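Filed under: Film Programs > Guides for Hosts

How to Register a Public Film Screening with the Drambridge Film Library

Schools, clubs and community groups may borrow feature films from the Drambridge Film Library for public exhibition. Registration must be completed before a title is advertised. The procedure is set out below.

1. Select a title. The catalog lists 1,098 features, of which 254 are cleared for public showing without further permission. Cleared titles carry the letter P beside the running time.

2. Complete the screening form. State the venue, the seating capacity and the admission price, if any. Free screenings must also be registered.

3. Request the correct format. The halls at Wultisen and Nola accept digital files only. The Obeidat Room can also show 16mm prints – please allow extra time for delivery.

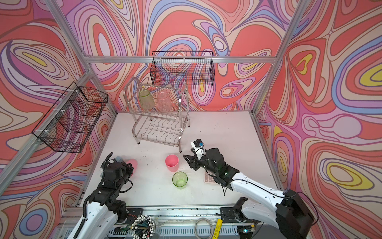 4. Run a full test. Play the opening reel or the first chapter at the volume intended for the audience, and check that subtitles can be read from the last row.

5. Display the age rating at the entrance and on all printed notices. Horror titles require an adult host to be present throughout.

6. Return the material within 3 working days, together with the attendance sheet. Prints should be left tail out – the library will rewind them.

Groups expecting an audience of more than 700 should contact the bookings desk before submitting the form. Requests for December screenings close on November 30, 2018.

12 shares | 3 comments

© Drambridge Film Library | Contact Bookings | Back to top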